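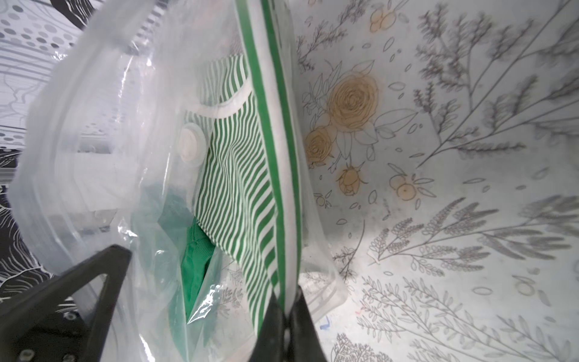 A vacuum storage bag. The green stripes run along its zip seal.

Where Does the Air Go?
How a vacuum bag makes a big pillow small

Pick up a pillow and squeeze it. It gets smaller. Let go and it puffs right back up. Most of what you were squeezing was air.

Air is all around us, even though we can't see it. It fills the spaces between things, and it fills the spaces inside things too. A pillow, a winter coat and a wool sweater all have thousands of tiny gaps between their fibers. Air sits in every one of those gaps. That trapped air is what keeps you warm in December, but it also makes a coat hard to fit in a drawer.

Taking the air out

A vacuum is a space with no air in it, or very little. The bag is named after that idea. You put soft things inside, press the seal shut, and suck the air out, often with a vacuum cleaner hose held against a small valve. A valve is a kind of door. This one lets air go out and then closes so it can't come back in.

The bag shrinks and gets stiff. A stack of blankets can end up as flat as a board.

What does the squeezing?

Many people think the vacuum cleaner pulls the bag flat. The real push comes from outside.

The air above you goes up for many miles, and all of it has weight. That weight presses on everything: your desk, your head, the ground. We call it air pressure. You don't feel squashed, as your body pushes back just as hard from the inside.

A bag full of air does the same. The air inside pushes out and the air outside pushes in, and the two are even. Take the inside air away and the outside air wins. It presses on the bag from every direction until the blankets push back hard enough to stop it.

The air gets thinner as you climb. In the mountain village of Triltberg, at 3000 meters, there is less air overhead than at the beach in Baptista, so the air pressure is lower. A bag emptied in Triltberg and carried down to Baptista gets a harder squeeze at the bottom.

Why the seal matters

Air will go through any gap it can find. One crumb or one thread caught in a zip seal is enough. The bag may look fine at bedtime and be fat again by morning. Run your fingers along the whole seal, then go back and do it a second time.

Does it get lighter?

Only by a tiny bit. Air does have weight, but not much. If a blanket weighs 700 grams, it will still weigh almost that much when it is flat. It takes up less room, and that is all.

Try it yourself

You need a zip sandwich bag, a drinking straw and 3 cotton balls.

Put the cotton balls in the bag. Close the seal until it touches the straw. Suck the air out through the straw, then pull the straw away and finish the seal quickly. Look at the cotton. Now open the bag and listen — you may hear a small hiss as the air goes back in.

Safety: Never put a plastic bag over your head or face, and keep bags away from babies and pets. Ask a grown-up before you start.

Words to know

Air pressure: the push of air on everything it touches
Fiber: a very thin thread
Vacuum: a space with little or no air in it
Valve: a part that opens and closes to let air or water through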